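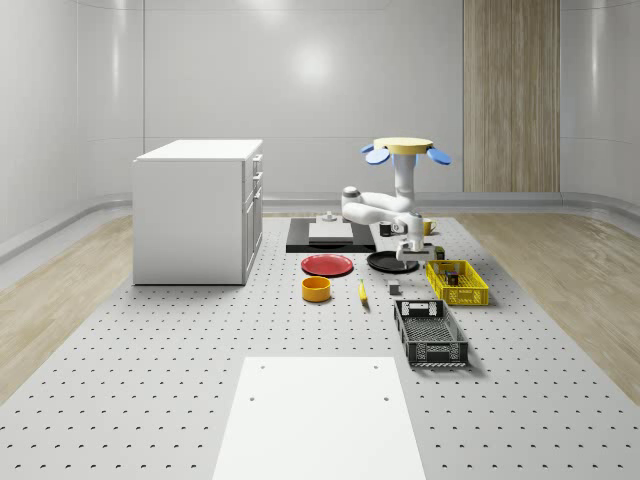 White storage cabinet with drawers and doors, shown with dishes, containers and crates.

Product Review: Homance Kitchen Storage Cabinet
Dornby Residence Services, Furnishings and Equipment
Published Sep 18, 2024
Prepared by Hermine Fuchs. Trial records by Yuzuki Wada.

Overall rating: Recommended, with conditions

Dornby Residence Services maintains shared kitchens for students and visiting staff. Requests for additional storage are received at the start of each academic year, and most of them concern the same difficulty: residents who cook regularly have nowhere to keep their own dishes and dry food, and the built-in cupboards are soon taken over by items left by earlier occupants.

The Homance cabinet was reviewed as a freestanding addition to these kitchens. It was compared with the Jalport utility cupboard, which the department has bought for several years, and with the Berchtold pantry unit, which is used in the family apartments. Units were bought through the ordinary purchasing process and placed in 3 kitchens during August. The trial lasted 47 days. A total of 15 residents returned the comment form.

Delivery and assembly

The cabinet arrives flat in two cartons. The heavier carton needs two people on stairs, and one of ours had a crushed corner that had not reached the panels. Hardware is packed in numbered bags that match the steps in the booklet. The drawings are large and clear, although step nine shows the drawer runners from behind without saying so, and two of our three assemblers fitted the left runner on the right side at the first attempt. Staff who assemble further units should mark the runners with tape before starting.

The back panel slides into a groove and is then pinned. The pins should not be driven home until the cabinet has been checked for square. In the second kitchen this was done in the wrong order, and the lower door rubbed against its neighbor until the back was taken off and refitted.

A wall bracket is included. Department policy requires that it be used in every shared kitchen, whatever the height of the unit. The screws supplied with the bracket are too short for our older plaster walls and were replaced from stock.

Drawers and doors

The drawers run smoothly when lightly loaded. With a full set of flatware and serving tools, the top drawer began to drag by the fourth week, and a small adjustment to the runner put this right. The drawers do not have soft closing. Several residents whose rooms share a wall with the kitchen noted the sound of drawers being pushed shut late in the evening, and adhesive felt pads have been added to all trial units.

Doors open wide enough for a large stockpot to be taken out without turning it. The hinges can be adjusted in two directions with an ordinary screwdriver. The handles are small. Most residents found them acceptable, but one resident with limited grip strength asked for something larger, and the Jalport cupboard is clearly better on this point. The hole spacing on the Homance unit is standard, so the handles can be changed at low cost. 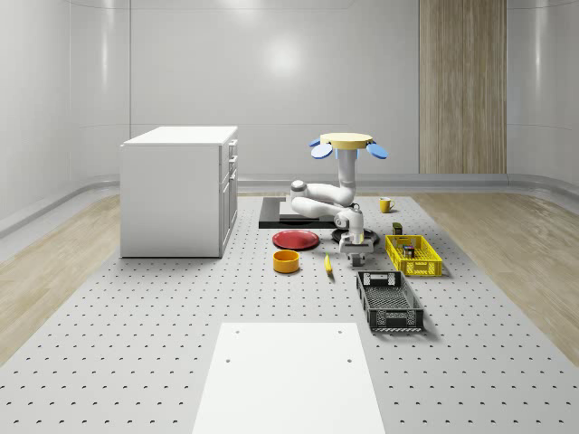
Shelves inside the lower section rest on metal pegs and can be set at different heights. Moving a shelf takes a few minutes and calls for no tools. The pegs are easily lost, and residents are asked to return unused ones to the front desk. No shelf sagged during the trial, although the bottom shelf in the third kitchen was used for bags of rice and flour throughout. The Berchtold unit has thicker shelves and would be the better choice for heavy appliances.

Surface and cleaning

The finish was wiped each day with the mild cleaner used by housekeeping. Coffee, oil and tomato sauce left overnight came off without scrubbing. A turmeric stain beside one of the drawers faded over several cleanings but can still be found in good light. Steam is a greater concern. The cabinet placed next to a kettle showed slight swelling along one front edge at the end of the trial, while the other units showed none. Homance cabinets should therefore stand away from kettles, rice cookers and dishwasher vents.

The flat top proved useful as a place to set things down, and in every kitchen it became a place to leave them. A notice asking that it be cleared each night had a modest effect. Residents suggested a shallow tray for keys, bottle openers and similar small articles, and trays will be tried next term.

Allocation

Shared storage works well only when each section has a named user. In the first kitchen no labels were provided, and complaints about missing food continued at the former level. In the other two kitchens each drawer and shelf carried a room number, and complaints fell noticeably. The department will supply printed labels with every unit. Sections left unclaimed for two weeks may be reassigned by the residence office.

Cost

The department has set aside 3,000 dollars for kitchen storage in the present budget year, including brackets, replacement handles and labels. The Homance cabinet costs less than the Berchtold unit and slightly more than the Jalport cupboard, and it offers drawers, which the Jalport does not.

Decision

The Homance cabinet is approved for shared kitchens where it can be fixed to a wall and kept clear of steam. Jalport cupboards already in service will remain in place until they need repair. Family apartments will continue to receive the Berchtold unit.

Kitchen representatives who wish to request a cabinet should send the residence office the width of the wall space available and the position of the nearest outlet. Requests are handled in the order received.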